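FOR IMMEDIATE RELEASE

Skindarberg opens its Noltdale teaching room to local shops and classrooms this July

NOLTDALE – Skindarberg, the small company behind the Ortner line of hand-held teaching grippers, is very pleased to announce that its teaching room in Noltdale will be open to outside groups beginning in July. Shop owners, teachers, students and anyone with a fiddly little job they would like a robot to learn are warmly invited to come in, pick up a gripper and show how it is done.

For those who have followed us for a while, the idea will be familiar. A person holds an Ortner in the hand, squeezes the handle and does the job at an ordinary pace, the way they would do it on any working morning. A camera on the gripper records what the fingers are doing, and the recordings are then used to train a robot arm that carries a similar pair of fingers. The person doing the showing doesn't have to write a line of code, and in our experience the best teachers are very often people who have never touched a robot in their lives but have been folding, sorting, stacking and wiping things for years and years.

"I used to spend whole afternoons moving an arm around with a joystick just to get it to pick up one small ball and let go of it again," said Ambros Kälin, who founded Skindarberg and still takes a turn with the gripper most days. "It was slow and I was terrible at it. With the thing in my own hand I forget I'm teaching anybody. I just pick up the ball. That was the feeling we wanted to give other people, and now we finally have the space to do it properly." 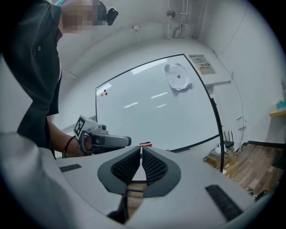
The room has been in daily use by our own staff since the winter, and in that time the team has recorded 776 demonstrations. Of those, 742 were good enough to keep. The rest were set aside for the usual reasons, such as a marker that was hidden for too long, a hand that moved too fast, or somebody starting over halfway through and forgetting to press the button (we have all done it, Ambros included). Visiting groups will go through the same check at the end of their session, and they'll be told plainly which of their recordings made it through.

Along with the open room comes the first public release of Jumemen, the software we use to sort and replay recordings. Jumemen lines up what each gripper saw with where it was moving, and lets the teacher play a demonstration back slowly, trim the beginning and the end, and throw out anything they aren't happy with. It also handles sessions where two grippers are used together, one in each hand or shared between two people, and we know a good many of our customers have been asking for that. Visitors may use it on our computers free of charge, and Ortner owners will be able to download it from their account page in July.

We should say a word about remote control, too, as the question comes up on nearly every call. Skindarberg still offers it, and there are jobs for which it remains the better choice, particularly where the robot's reach is awkward or where a person can't comfortably stand in the same spot. Groups who would like to compare the two ways of teaching can ask for both when they book, and we'll set aside extra time so that nobody has to rush.

Sessions are kept small, with room for 7 people at a time, and each one begins with a relaxed half hour of practice before any recording is done. Most groups get to some 48 demonstrations in a morning, though there is no target and we are just as glad to see a group spend the entire visit getting one movement right. Please wear comfortable shoes, and feel free to bring along the objects you work with, so long as they can be safely held in one hand.

Bookings are open now through the Skindarberg website. Schools may reserve a morning at no cost, and businesses can ask for the current rates when they get in touch. Reporters who would like to try the gripper for themselves are very welcome and need only let us know ahead of time.

About Skindarberg

Skindarberg makes hand-held tools and software for teaching robots by demonstration. The company is based in Noltdale, where every Ortner gripper is put together and tested.

Media contact: Ambros Kälin, Skindarberg, Noltdale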